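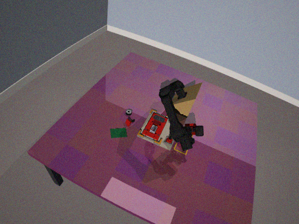
I've been using the Dondard bench simulator for more than two months now, and I still can't get it to answer the question I bought it for, so I figured a review was due. The question is a simple one. Can a robot arm do the small, boring jobs that eat up my evenings in the shop yet? Sorting little parts, setting them where they go, putting a plate in a tray. You know, chores.

Dondard is a program, so no hardware to unpack. You get a virtual table, a black arm with a gripper, and a pack of jobs to try it on. The starter pack has 21 jobs and costs $105, which made me wince a little, but a real arm costs a whole lot more and my workbench is full of paint cans anyway. Setup took me one evening, mostly because I put the Farkley add-on in the wrong folder (twice!).

The one I keep going back to is the tray job. There's a flat tray with a red board on it, a few small loose parts off to one side, and a square marked on the table in thin yellow lines. I like it because it's so close to what I do by hand when I'm fixing an old radio - pick up a fiddly thing, turn it the right way, set it down without knocking over its neighbors. I can do that while talking on the phone. The arm needs a lot more hand-holding than I expected.
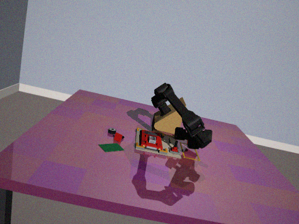 Ruggiero Makers Club - Tools & Gadgets Desk

Big easy moves are great. Swinging over the table, coming down above a part, all smooth and kind of fun to watch. Then it gets to the last little bit and things fall apart. The flat green piece is my nemesis. It lies right down on the table and there's hardly anything to grab, and in my runs the gripper mostly pushed it along. My best streak was 5 clean pickups, and I did a small dance in the kitchen. The ring is easier than it looks, I'll give it that.

What I like: the shadows and the light are good enough that I can judge how high the gripper is, you can restart a job in a second, and nothing ever rolls under the fridge. What I don't like: the table color (so much pink, and I couldn't find a setting for it), the manual, and the way the camera jumps back to its old spot every time you load a job. Support told me a fix is coming in October. We'll see.

I also tried Odik, which is cheaper and has a nicer menu, but its parts feel like they weigh nothing and I gave up on it pretty fast.

So, chores. For one job, same parts, same places every time, I'd say yes, nearly. For my bench, where nothing is ever where I left it, no way, and laundry is even further off. I'd still buy Dondard again if you like to tinker. If you just want the parts sorted, put the radio on and do it yourself.

Contact the club | © 2023 Ruggiero Makers Club | Back to top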